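Week 7 - Friction, Part 2 (notes to go with the lecture)

Last time we got as far as the block on the slope, and a few of you came up afterward unhappy with the idea that contact area drops out of the formula. Fair enough! I was unhappy with it too when I first met it. Let's go back over it before we do anything new.

The rule says friction force equals a number (mu, the coefficient) times the force pressing the two surfaces together. Area doesn't show up. Lay a brick flat or stand it on end and it takes the same push to get it sliding. What's going on is that two solid surfaces only really touch at a scatter of tiny high spots. Press harder and those spots squash, so the true contact grows with the load. Spread the same load over a bigger face and each spot just carries less.

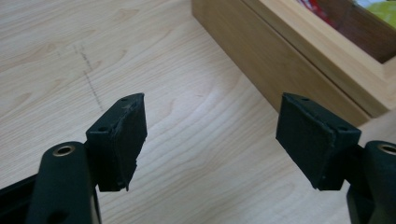
Fig. 1. Black finger pads over a wooden tabletop. Note the worn, ragged edges on the left one.

Now the catch. Rubber and other soft stuff don't follow the rule very well. The high spots bend and mold themselves to the other surface, so mu tends to drop as you press harder. Aled Craddock asked in November whether that means the textbook is wrong. I'd say it's a good rule for dry, hard things and a so-so one for soft things. Use it in the problem set, but say so in your answer if one of the surfaces is rubber.

Static and sliding friction are the other pair people mix up. Static friction only pushes back as hard as it has to, up to a limit. If you lean on a crate with 37 newtons and it stays put, friction is 37 newtons, whatever mu says the maximum could be - please don't write down the maximum every time.
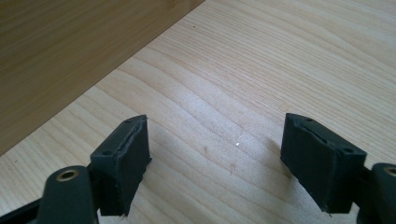
Squeezing is where the normal force gets sneaky, as it points sideways. Say you hold a book between your palms. Gravity pulls down, friction at each palm pulls up, and there are 2 palms, so the most weight you can hold is 2 times mu times the squeeze. Same drawing for the two rubbery pads in the picture, one left and one right with a wide gap between: put a box in that gap, draw an arrow in from each side and a friction arrow up each face. With a squeeze of 200 newtons and mu of 0.5, you could hold up to 200 newtons of box. Ryota Ueda's way of checking this (set mu to zero and see if the box falls) is a nice habit, steal it.

For next time: problems 4 to 9, and read the Arngate handout on belts and pulleys. Skip the last page, it's calculus and we don't need it yet.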